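So the wrist on our folding arm had been making a tick. Only on the way down, only in the last little bit before it touched the table, and of course only when I had my coat on to go home. I ignored it for most of June, which I don't recommend!

The cell is a small one: one arm, one pale table, a Grurar gripper and a Flovberg controller that is older than I would like. I look after it along with 7 other things that all need grease. Anyway, I finally pulled the gripper off and found one of the four mounting screws had backed out almost 35 degrees (I draw a paint line across every screw head, so I can tell). Cleaned the threads, new drop of threadlocker, torqued it back in a cross pattern, fresh paint line. Then I wiped the fingers down with alcohol, because denim leaves a blue film on everything it meets.

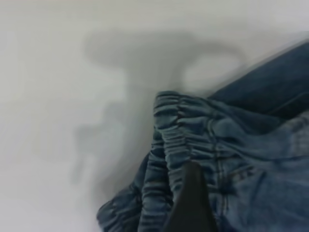

Then comes the part I always want to skip, re-teaching the touch height. Take a gripper off and put it back and your zero has moved, even if you swear it hasn't. Mine was off by 300 microns. That sounds like nothing, but gathered waistbands are fussy — too high and you only get the top ripple, too low and the fingertip drags on the table. I set the down speed to a crawl, stepped it in by hand, saved the new offset and wrote the old one on a piece of tape inside the cabinet door.

The cycle counter said 997 when I shut it off, and no tick so far. The cable sleeve at the wrist is getting shiny on one side, so I've ordered another from Sendix and that will be next.

Comments (2)

gearbox_gran: Paint lines on screws, yes!! Which threadlocker, the blue?

Author reply: Blue, yes. I'd like to get it apart again someday.

Recent posts
Cleaning out the Makhubela feeder
My grease chart, finally readable
Why the cabinet fan was so loud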